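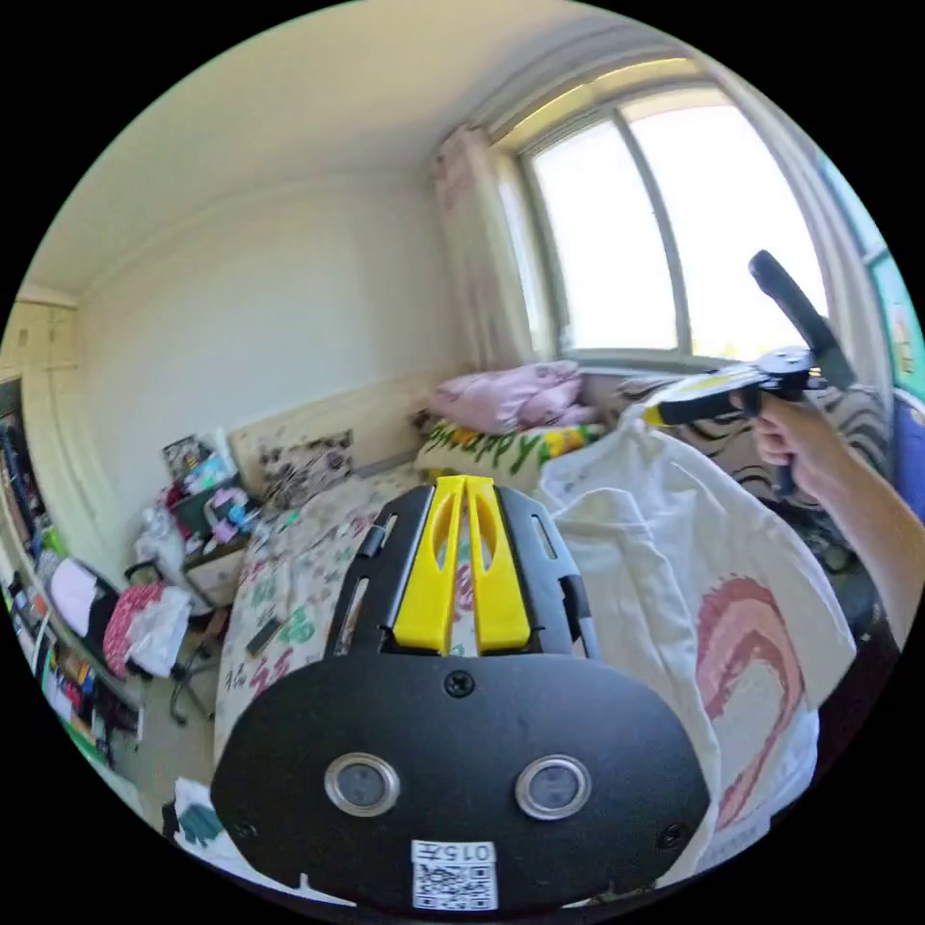 Week 5 - Entering competitions

Right, last Thursday I promised we'd get on to briefs, so dig out the Brudport one (the small library, up to 30 pages, sorry). Read the site section first and leave the jury's wish list for later. I always did it the other way round as a student and drew some very silly buildings!

Things to mark up as you go: who owns the land, what has to stay, where the bins go. Edin Babić's entry for the Drergate baths is in the folder too - look at how little he draws on sheet one. 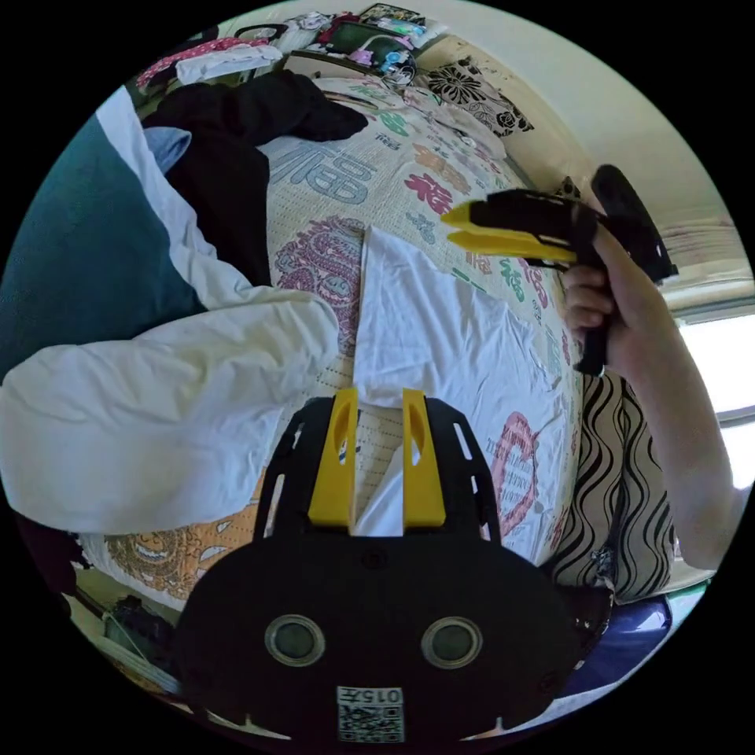 2 min read

Your written statement is 200 words. I do count. Say what the building does for somebody walking past in the rain, then stop. Vlachou's is the one I'd copy for tone, though her plans are a bit hard to follow.

Bring one A3 sheet next time, pencil is fine.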